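Comparing Two Grippers for Work Inside a Computer Case

Sorna Laboratory — Methods Pages
Prepared by Leonie Gasser. Last revised Nov 24, 2022.

Use this procedure to decide whether the Plevus or the Hadgu gripper is better suited to reaching parts in a crowded enclosure. Allow three hours for both grippers.

Before you begin
Disconnect the computer from power and lay it on its side with the open side up. Place the fixture plate next to it and confirm that neither can slide. Load the settings file for the gripper under test.

Procedure
1. Mount the gripper and check the wrist camera bracket for play.
2. Calibrate the camera. Repeat this step after every gripper change — earlier values must not be reused.
3. Move the arm to the start position over the case at low speed.
4. Lower the tool toward the first target. Stop at once if the fingers come near a cable.
5. Record whether the target remains in the camera view during the descent.
6. Raise the arm fully before moving to the next target.

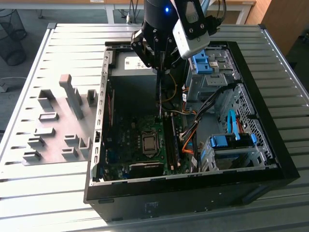 Step 4, with the tool lowered toward the area above the memory slots.

Complete 16 descents with each gripper. Any contact with a cable or a drive cage is entered as a fault, even when the descent is otherwise sound. Submit the log sheets to the Merkel office under file number 586.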